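Wednesday, folding bench, Plustudberg

Second pass on the folding method Attila wants us to adopt for the Wiria boxes. He says a shirt folded sides-in first will stay square through packing. I'm not convinced. Forty shirts done this morning by Zsófia and me, and I'd call the stacks tidy at best.

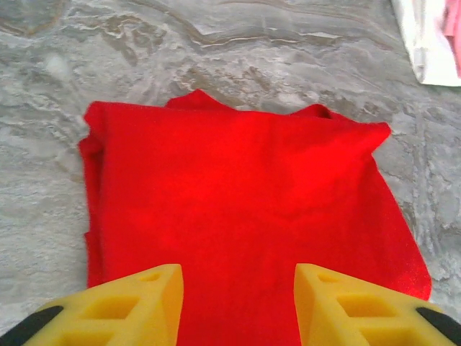

Collars are where I think the method falls down. Sides-in takes care of the long edges well enough, I'll give him that. But it does nothing for the neck and shoulders. The red one still has a peak of cloth at the top and a corner that juts out to the right, even with the left side turned in. Put 40 of those in a box and the pile will lean.

Attila says smooth the top by hand before the last fold. Fine, but that is an extra step, and the order is 1,000 pieces. He hasn't timed it. Zsófia thinks the knit is too soft to hold any crease, in which case we are arguing over nothing.

To do: same fold on the thin cotton from Adenard, then the old Ene fold on the soft ones. Time both – with a clock this time. No new instruction sheet until I see numbers.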